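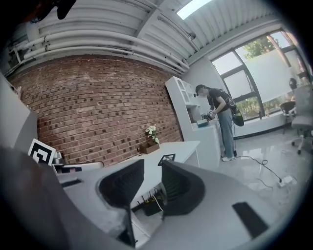 The long table in the brick room

Members who come into Pranent by the back stairs will have noticed that the brick room has been rearranged. The work was done over two weekends in December, and this item covers what changed, what stayed and what still needs doing.

The biggest change is the white table. It used to stand in the middle of the floor, with chairs on both sides and no good way to walk past anyone who was sitting down. It now runs along the red brick wall toward the tall white shelving unit at the back. We kept the same table. A new one in the same length was priced at $612 before delivery, and the old one only needed its feet leveled.

We talked about painting the wall and decided against it. The dark bricks scattered through it show up more now that the table is pale against them, and several members asked us to leave them alone. The pipes along the top of the wall stay white, the same as the ceiling. A quote to box them in came to $3911, and that idea has been dropped.

On the table we have tried to keep to a few things that are nice to look at and easy to move. There is a brown wooden box with compartments, white flowers next to the bricks, a small black picture frame and a red book with white lettering on the cover. The frame has a black-and-white picture of leaves in it. It is lying down on the table for now. We haven't agreed on whether it should lean against the wall or hang on it, and the older bricks do not take a nail well.

The wooden box came from Jota, the secondhand store on the corner, along with the picture frame. Pens, tape and scissors can go in the box. Please don't put keys, snacks or receipts in it. The last organizer we had was full of receipts by summer and had to be emptied out onto the floor to find a pencil.

The flowers are on the side of the table that touches the wall, where an elbow is less likely to reach them. We will keep flowers there through the winter and stick with white. If you bring some in, use the same spot and take the old ones down to the compost bin in the yard.

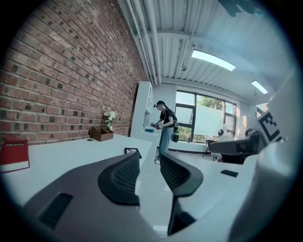
We measured the walkway before settling on the final position. There has to be at least 40 inches between the front edge of the table and anything parked behind it, including chairs. When you stand up, push your chair in or roll it over to the window side. The chairs are on casters and will move with one hand.

The red book can be read at the table by anyone. It is a book about furniture that has been passed around Pranent for a long time, and a few of the ideas for this room came from it. Please leave it on the table when you go. Our second copy went home with someone and we have not seen it again.

The white shelving unit at the end of the room did not move. The upper part is open cubbies and the lower part is closed. Open shelves are for things in use this week. Everything else goes behind the doors or goes home. The counter in front of it is the place to stand and work when you need to spread out paper, and it should be cleared when you finish, so that the next person can do the same.

Two jobs are left, and both will wait until the new year budget is settled. One is the cables. The other is a shelf for the landing outside, which Kidum has offered to cut for us at cost.

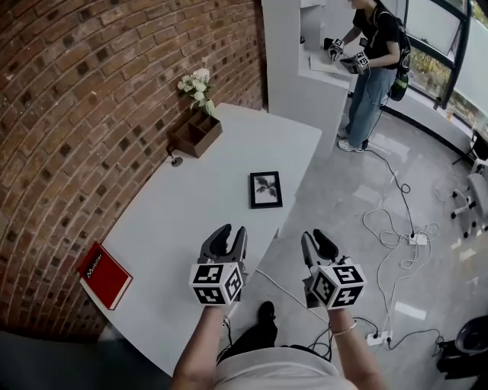
R. DUBEY

The cables are the job we hear the most about. With the table against the wall, the power strips ended up on the open floor on the window side, and the white cables loop across the floor to reach them. We have set aside $300 for a proper floor channel and longer leads. Until it is in, please step over the cables, keep chair casters off them and don't add another strip.

Nothing should be stored along the window. The dark frames and the greenery outside are the best part of that side of the room, and boxes piled up on the floor there spoil both. Small stands are fine as long as they can be lifted out of the way.

If you have an opinion on the picture frame, or a spare one in black that would make a pair, leave a note at the front desk by the end of the month. Notes about the chairs can go in the same tray.

We use cookies to remember your newsletter settings. Accept | Manage preferences

© Pranent | Contact the front desk | Unsubscribe | Back to top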